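Filed under: Software Notes / Desktop Utilities

Colover 3 changes how portrait scores are stored

The October build of Colover replaces the single symmetry score with 27 separate measurements. Each one is written to the project file as a plain number, so older results can be compared with new ones after conversion. The converter is in the Tools menu. It processed our test library of 3045 portraits in 15 minutes on an office desktop, and it rejected 457 files with a face width below the minimum.
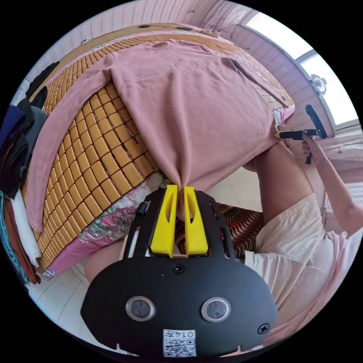
Do scores from version 2 stay valid after the upgrade?

They stay readable, but they are marked "legacy" and left out of averages until the converter has been run. The original photo must still be at its saved path. If it has moved, the entry keeps its old score and a gray flag.

The measuring routine itself comes from the Vlček library, which Prudau licensed for this release. It places its reference points at the eye corners, the nostrils, the mouth and the jaw line. Head tilt is corrected before anything is measured. Head turn is not corrected, and a portrait turned too far to one side will be scored low on jaw balance. Glasses with thick rims still cause errors at the outer eye corners. Points can be dragged by hand, and the file records which ones were moved.
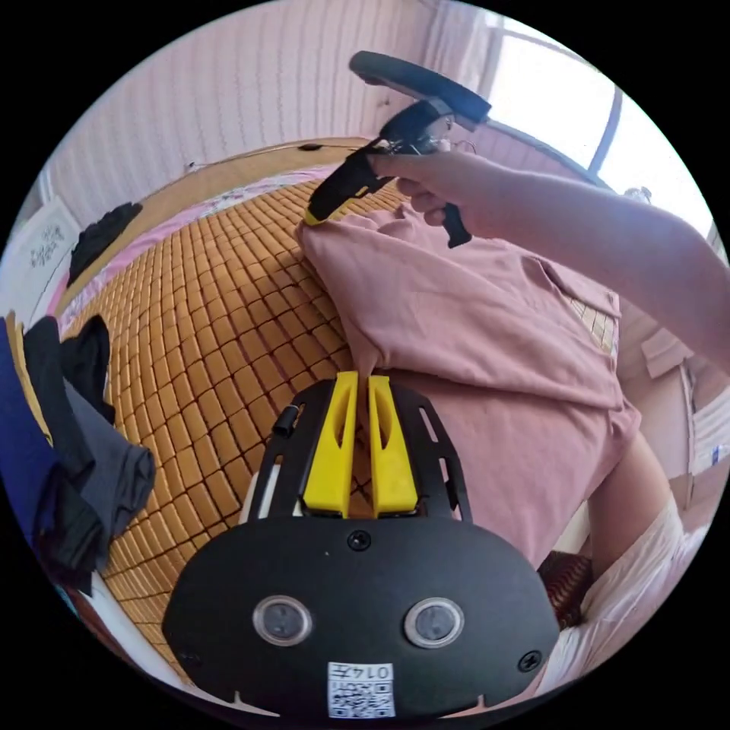

Export and known issues

Results export as CSV or as a Clarmont report template. The CSV uses a semicolon by default; change this under Settings, Output. Reports with more than one portrait per page may print the caption over the lower margin. A fix is planned for the next build. Until then, set the page layout to Single before exporting.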